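트루르카흐의 겨울 손

크리스토발 사파타가 카세레스를 떠나 컷몬트에 들어온 것은 2월이었는데, 그가 맡은 일은 누가 물으면 한참을 설명해야 하는 종류의 일이었다. 어머니께는 전화로 그냥 기계를 돌본다고 했고, 어머니는 그럼 소 키우는 것하고 비슷하겠구나, 하시고는 밥은 잘 먹느냐고 물으셨다. 그는 며칠 동안 그 말을 곱씹다가 어머니 말씀이 꽤 맞는다고 생각하게 되었다. 아침이면 먼저 가서 들여다보고, 밤새 별일 없었는지 살피고, 관절이 뻣뻣하면 풀어 주고, 어디 긁힌 데가 있으면 왜 긁혔는지 걱정하는 일이었으니까.

그가 돌보는 기계는 두 팔과 두 다리가 달린 로봇이었고, 이름은 플라도라였다. 누가 붙였는지는 몰라도 다들 그렇게 불렀다. 플라도라가 하는 일은 통 안에 세워 둔 검은 플라스틱 껍데기를 집어서 꺼내는 것이었다. 말로 하면 한 줄이지만, 껍데기가 워낙 반들반들하고 둥글어서 손가락이 조금만 늦게 오므라들어도 쑥 빠져나갔다. 그리고 3월에 들어서면서부터 왼손이 꼭 그렇게 늦었다.

“추워서 그래요.”

류비차 주판은 늘 그렇게 말했다. 류비차는 트루르카흐라는 산골 마을에서 자란 사람으로, 거기서는 겨울이면 우물 펌프도 트랙터도 할아버지 무릎도 전부 추워서 그렇다고 한다고 했다. 크리스토발은 실내가 이렇게 따뜻한데 무슨 소리냐고 웃었지만, 류비차는 손바닥으로 로봇의 손목을 감싸 쥐고는 한참 그대로 있었다. 그러고는 드라이버를 가져오라고 했다.

두 사람은 그날 오후 내내 왼손을 뜯었다. 손목 마운트를 풀고, 나사를 푼 순서대로 종이컵에 담고, 손가락마다 힘줄처럼 지나가는 선을 하나씩 당겨 보았다. 이력을 보니 왼손이 쥐었다 편 횟수가 마지막 정비 이후로 3,296번이었다. 정비표에는 900번마다 장력을 보라고 적혀 있었다. 크리스토발은 그 숫자를 보고 귀까지 빨개졌다. 표는 처음 온 날 받아서 서랍에 곱게 넣어 두었던 것이다.

“나도 첫해에는 그랬어요.” 류비차는 그렇게만 말하고 커피를 타러 갔다. 커피를 두 잔 타 와서는 한 잔을 그의 팔꿈치 옆에 놓았는데, 설탕이 너무 많이 들어 있었다. 그는 아무 말 없이 다 마셨다.

장력을 맞추는 일은 기타 줄을 맞추는 일과 조금 닮아서, 하나를 조이면 옆의 것이 어쩐지 어긋난 느낌이 들고, 그 옆의 것을 만지면 처음 것이 또 마음에 걸린다. 기준값은 61이었다. 검지는 금방 들어왔고 중지도 그럭저럭 들어왔는데, 엄지가 끝까지 73에서 내려오지 않았다. 류비차는 공구를 내려놓고 트루르카흐의 우물 이야기를 했다. 펌프가 말을 듣지 않으면 할머니가 마을 사람들을 다 물러나게 하고 한참 동안 혼자 그 옆에 앉아 계셨다고, 고치는 것도 아니고 그냥 앉아 계셨다고 했다. 그래서 펌프가 나았느냐고 크리스토발이 물었다. 류비차는 기억이 안 난다고 했다. 할머니가 앉아 계시던 것만 기억난다고.

엄지는 해가 다 질 무렵에야 내려왔다. 선이 지나가는 홈에 실오라기만 한 부스러기가 끼어 있었고, 핀셋으로 그것을 빼내자 언제 고집을 부렸느냐는 듯 숫자가 스르르 떨어졌다. 크리스토발은 부스러기를 버리지 못하고 종이컵 바닥에 넣어 두었다.

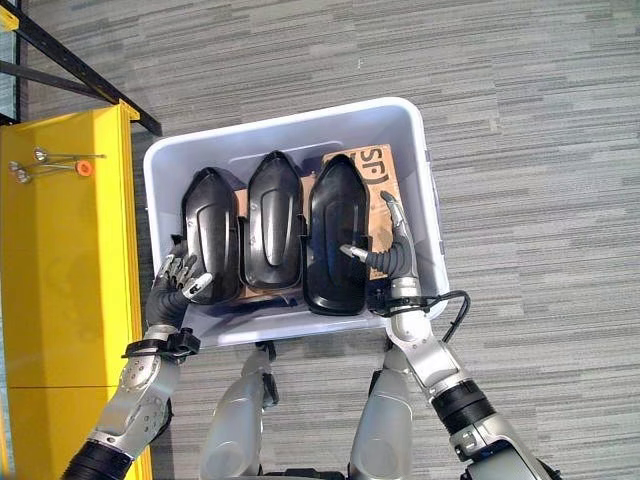 이튿날 아침, 두 사람은 속도를 가장 느리게 낮추고 시작했다. 류비차는 정지 버튼에 손을 얹었고, 크리스토발은 줄무늬 카펫에 무릎을 꿇고 앉아 손가락 끝만 보았다. 손을 새로 맞춘 날에는 곧바로 들어 올리게 하면 안 되고, 먼저 닿기만 하게 해야 한다. 닿고, 멈추고, 떼고, 다시 닿고. 그는 그 느린 동작을 보면서 어릴 때 외할아버지가 처음으로 송아지 코를 만져 보라고 하셨던 일을 떠올렸다. 그때 그는 손을 내밀었다가 얼른 거두고, 또 내밀었다가 거두기를 점심때까지 되풀이했다.

“이제 쥐어 보라고 할까요?” 그가 물었다.

“조금만 더 있다가요.” 류비차가 말했다. “어제 고생했잖아요.”

누가 고생했다는 것인지는 말하지 않았다. 손가락이 오므라들었다. 늦지 않았다. 껍데기가 가볍게 기우뚱하더니 손안에 그대로 머물렀고, 팔이 아주 천천히 위로 올라갔다. 크리스토발은 자기도 모르게 숨을 참고 있다가, 껍데기가 통 밖으로 다 나온 다음에야 길게 내쉬었다. 류비차는 정지 버튼에서 손을 떼고 그 손으로 눈가를 한 번 문질렀다.

두 사람은 점심을 거르다시피 하면서 같은 동작을 되풀이시켰고, 한 번은 껍데기가 미끄러져 둘 다 벌떡 일어났지만 그건 오른손 쪽이었다. 오른손도 다음 주에는 열어 봐야겠다고 류비차가 말했다. 크리스토발은 서랍에서 정비표를 꺼내 벽에 붙였다. 테이프가 모자라서 한쪽 귀퉁이가 자꾸 들떴다.

저녁에 어머니께서 전화를 하셨다. 그는 왼손이 아팠는데 이제 괜찮다고 말했고, 어머니는 깜짝 놀라 어쩌다 다쳤느냐고 물으셨다. 아니, 제 손 말고요, 하고 그는 웃으면서 처음부터 이야기를 시작했다. 우물 이야기까지 다 하고 나니 어머니는 잠시 조용하시다가, 그 아가씨는 밥은 잘 먹고 다니느냐고 물으셨다.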